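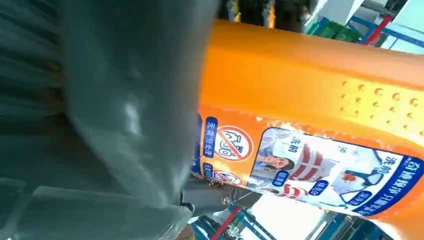
Detergent bottle

Search this encyclopedia Go

A detergent bottle is a rigid plastic container for liquid laundry or cleaning products. Many are brightly colored, orange being a common choice, and have raised bumps or ribs that give wet hands a better grip. Labels often wrap around the body and carry short claims, such as the Chinese 无需预处理 ("no pretreatment needed"), beside prohibition signs.
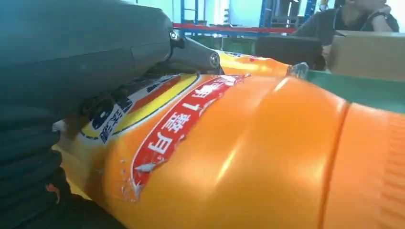 Shallow grooves between bulging sections stiffen the wall, so less plastic is needed. Bottles are usually blow-molded, and common sizes hold 2 or 4 liters.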